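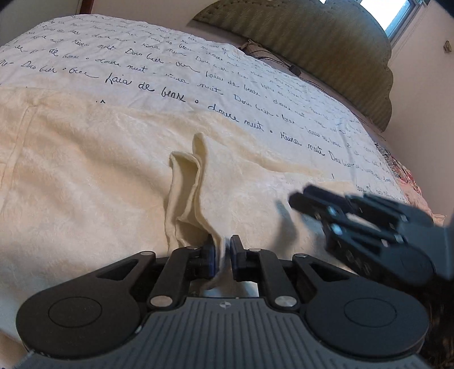 Two finger pads with blue-edged tips, facing each other.

I've been a classroom aide at Valtthorpe Elementary for 12 years and I have never been as excited about a staff meeting as I was on 26th April. We're getting the reading room! A real one, with large-print books, braille labels on the shelves and lamps the kids can move themselves.

Some background for anyone new to the blog. We have 15 students this year with low vision or hearing loss, and up to now their support sessions have been squeezed into the end of the library, right next to the copier (if you've ever tried to do phonics next to a copier, you know). Lalit Tripathi, our vision teacher, wrote the first request back in August and kept rewriting it until the district said yes.

The best part for me is the books. Hạnh Đồng from the Barnix Street branch went through their large-print list with us and we ended up with 364 titles on loan for the whole school year — chapter books, joke books, a huge pile about sharks. One of my third graders asked if he could take 2 home the first night and I said take them, take them, just bring them back in one piece!

Still to sort out: the door is too heavy for the younger kids, and the hallway outside needs a contrast strip along the wall. Lalit wants yellow. I'm voting for yellow too. More when the shelves go in.

Contact | © Notes from the Aide's Desk | Back to top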